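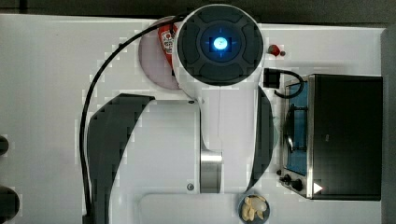
俯视相机定位，抓桌子远端的瓶子总是偏，近处没事，求思路

提问：夹不到番茄酱
版块：家庭自制 / 机械臂 / 视觉定位
发布于 18/08/2026
标签：手眼标定 俯视相机 抓取偏差 线缆

先说情况，赶时间写得乱，见谅。

我们在Kotham共享工坊租了半张台子，二月开始弄一个小项目，内部叫Trimano，目标很简单：厨房台面上的东西，机械臂能拿能放，最后能把吃的送进烤箱。现在卡在第一步，拿番茄酱。

硬件：一台白色六轴臂，二手的，两指夹爪。相机固定在台子上方往下看。软件是自己写的，python，调度那块用Okon（工坊里另一组人写的小框架，没文档，别问我）。

流程：相机拍一张，分割出瓶子，取mask中心，像素坐标经过单应矩阵换成桌面坐标，机械臂走到上方，下降，夹。就这么朴素。没有深度。

标定用的棋盘格，平放在桌面上，拍了27张，重投影误差很小，我觉得没毛病。

问题：
靠近相机正下方的东西，基本都能夹到。
瓶子放在桌子远端、盘子上的时候，夹爪每次都落在瓶子外侧，量下来偏17毫米。很稳定，不是随机的，连着试了好多遍都是这个数，上下差一点点。
把瓶子拿到近处，又好了。

试过的：
重新标定，没用。
换了个光照，没用。
mask中心我画出来看过，就在瓶身上，分割没错。
给x加一个固定补偿，远处好了，近处歪了。。

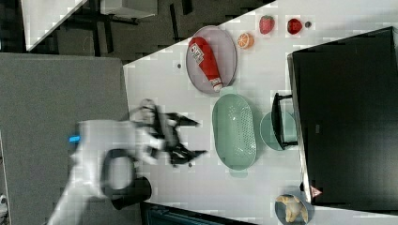 另外一个可能相关的：臂上那根黑线，就是关节外面绕一圈的那根，运动到某些姿态会被绷一下。会不会是线把末端拽偏了？我同伴坚持是线的问题，我觉得是标定的问题，吵了一晚上。

还有，运动中拍的图糊得厉害，臂整个是虚的。有时候程序会在臂还没停的时候就拍下一张，不知道影不影响。运动速度设的是末端200毫米每秒，相机曝光40毫秒，自动增益关了。

求大佬给个排查顺序，周围没有懂这个的人。工坊的台子月底要还，急。

补充1：有人问桌面平不平。拿水平尺靠过，平的。
补充2：瓶子是横着放的，不是立着。盘子有一点点边。
补充3：相机镜头到桌面，卷尺量的，1.2米。偏的那个位置离相机正下方半米。瓶子中轴线的高度（连盘子）量下来4厘米。这些数字有没有用我不知道，先放着。

回答（3）　按票数排序

回答 1　［已采纳］
Elvira Huamán

你补充3里那几个数字就是答案。

单应矩阵只对桌面那一个平面成立。你的棋盘格是贴着桌子放的，所以换算出来的坐标，等于"相机看瓶子的那条视线打到桌面上的点"。瓶子比桌面高，视线穿过瓶子再往下走一段才到桌面，落点自然就跑到外侧去了。

算一下：
偏移 = 高度 × 水平距离 ÷ 相机高度
40毫米 × 500 ÷ 1200，16.7毫米。
你量的17。对上了。

（水平距离这里用的是单应算出来的那个表观距离，不是瓶子真实的距离，差别不大，你自己代的时候别代错。）

近处没事也说得通，水平距离小，偏移就小，夹爪张开那点余量盖过去了。固定补偿不行也是这个原因，这个偏差是从相机正下方往外放射的，越远越大，方向也跟着变。你给x加一个常数，只在一个点上是对的。

改法，从省事到麻烦：

一，直接按高度修正。先求相机光心在桌面上的垂足，记成C。单应算出来的点记成P，物体高度h，相机高度H，真实位置就是
P' = C + (P − C) × (H − h) / H
一行代码。瓶子、水果、杯子各给一个h，查表。你台面上就那么几样东西，够用了。

二，用完整的相机内参外参，像素反投影成射线，和z=h的平面求交。和上面数学上一回事，但是相机装歪一点也不怕。你都拍了27张棋盘格了，内参肯定有了，建议直接上这个。

三，加深度相机。你这个需求没必要，月底还台子，别折腾硬件了。

注意C一定要找准。很多人把图像中心当成垂足，相机只要不是绝对垂直就不对。吊个铅锤下去，桌上点个记号，笨办法但是快。

还有一个，你现在取的是mask中心。瓶子斜着躺在盘子上，一头粗一头细，mask中心偏粗的那头，夹的时候最好再算一下主轴方向，夹爪转到和主轴垂直。你没提角度，我猜你是固定角度下去的？固定角度的话，就算位置准了，也可能一个指头先碰到瓶子，把它推着转。

评论：
夹不到番茄酱：我靠，真的是固定角度。今晚去改。
夹不到番茄酱：垂足用铅锤找了，和图像中心差挺多的，难怪之前随便试的补偿怎么都不对
Elvira Huamán：先在远端放三四个位置测，别只测原来那个点。
夹不到番茄酱：盘子的高度要算进h吗
Elvira Huamán：要。h是从桌面（标定平面）算到你要夹的那个高度。换个盘子就重新量。
路过的螺丝：想问下水果那种又矮又小的呢，h取多少
Elvira Huamán：取一半高度就行，本来就矮，误差没多少。

回答 2
Lâm Lưu

楼上说的视差是主因，同意。我补运动和线的部分，题主问了，没人答。

先说拍照时机。200毫米每秒，曝光40毫秒，一次曝光里末端走了8毫米。臂糊成一团正常。瓶子不动，所以瓶子本身不糊，照理不影响定位。但是！臂会挡东西。臂在台面上方扫过去的时候，糊掉的那一块盖住瓶子一角，mask就少一块，中心就跑了。你说偏差很稳定，估计这次不是它，不过迟早碰上。

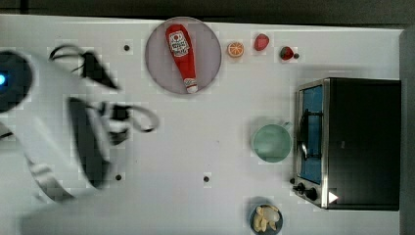
臂从左侧进来，番茄酱瓶斜躺在盘子上，右边是烤箱。

建议固定一个"拍照位"，臂退到不挡台面的地方，等停稳，再拍。怎么判断停稳：读关节速度，全部低于阈值再等几帧。不要用sleep，我以前用sleep(0.5)，换了个速度就忘了改，查了一天。

Okon那边我没用过，看你描述应该是异步的，拍照任务和运动任务各跑各的。中间加个锁，或者干脆写成同步的。慢就慢点。

曝光能不能往下调？工坊灯够亮的话砍一半试试，增益提一点。不是必须。

再说线。线把末端拽偏17毫米，不太可能，正经的臂，关节带闭环，真拽到那个程度早报警了。但是线绷住是真危险，不是精度问题，是会把接头扯松。我的做法：

从底座到末端，把整根线摘下来，先不固定。
手动把臂拖到最远、最高、腕部转到头，几个极限姿态都走一遍。
在最远那个姿态下留余量，再固定，魔术贴就行。扎带别勒死。
关节外面那一圈要留，弧大一点，别嫌难看。弧小了反而折在同一个点上。
固定点别跨关节，每段连杆各固定各的。

想验证到底是不是线，也简单：线松着，同一个目标点走一遍，线绑着在走一遍，指尖对着桌上的记号，看差多少。没差就别吵了。

你右边那台烤箱也注意下，后面要送东西进去的话，臂伸过去，线弧会不会刮到门把手。门打开之后占的地方也要算，建议碰撞模型里加两个盒子，门关一个，门开一个。烤箱本身建议先别通电，拿空的练。

评论：
夹不到番茄酱：线验证过了，松着绑着指尖都在同一个记号上。我赢了哈哈
同伴本人：线还是会绷，我也没全错
Lâm Lưu：绷是真的，赶紧重新走线。
夹不到番茄酱：魔术贴哪种，普通的那种背胶会掉
Lâm Lưu：不要背胶，要能绕一圈扣自己的。我用的Wiegand家的，窄的那款，别家应该也行。
夹不到番茄酱：好，工坊柜子里好像就有

回答 3
焊锡味咖啡

直接上强化学习，不用标定，我看视频里人家都是端到端，相机装哪都行

评论：
路过的螺丝：人家月底要还台子……
焊锡味咖啡：那就先租到下个月
Elvira Huamán：端到端也不是相机随便装，训练和用的时候位置不一样照样挂。题主这个问题一行代码的事。

题主更新

改完了，来报一下。

用的Elvira的第二种方法，射线和平面求交。h先写死在一个字典里，瓶子40，其它的慢慢量。远端原来那个点，夹爪下去基本在瓶身正中，肉眼看不出偏。又换了几个位置，桌角也试了，都能夹起来，就一次滑了，我觉得是夹的力给小了，跟定位没关系。

角度也加了，用mask的二阶矩算主轴，opencv几行。坑：主轴有180度的歧义，腕关节有时候会绕一大圈过去，线就是这么绷的！！之前怎么没想到。加了个判断，两个方向里挑转得少的那个，线马上就老实多了。

拍照位也加了，退到左边停稳再拍。每一轮慢了一点，能接受。

还没弄的：
线还没重新走，魔术贴找到了，明天弄
碰撞盒子只加了门关着的那个
瓶子从斜躺变成竖着的话，h就不对了，现在程序分不出来，先不管，大家放瓶子的时候躺着放就完了

代码整理一下再贴，现在注释全是骂人的。

评论：
路过的螺丝：竖着的可以看mask长宽比，横躺的细长，竖着从上面看就是一个圆
夹不到番茄酱：远端竖着看过去也是斜的一条啊，不太圆
路过的螺丝：哦对，那当我没说
Lâm Lưu：180度那个我漏说了，你自己找到了挺好。顺便给腕关节设个软限位。
夹不到番茄酱：软限位设在哪合适，我现在是正负一圈
Lâm Lưu：收到半圈多一点就够你用了，对称夹爪用不着转那么多
同伴本人：明天走线我来，他上次把扎带勒死的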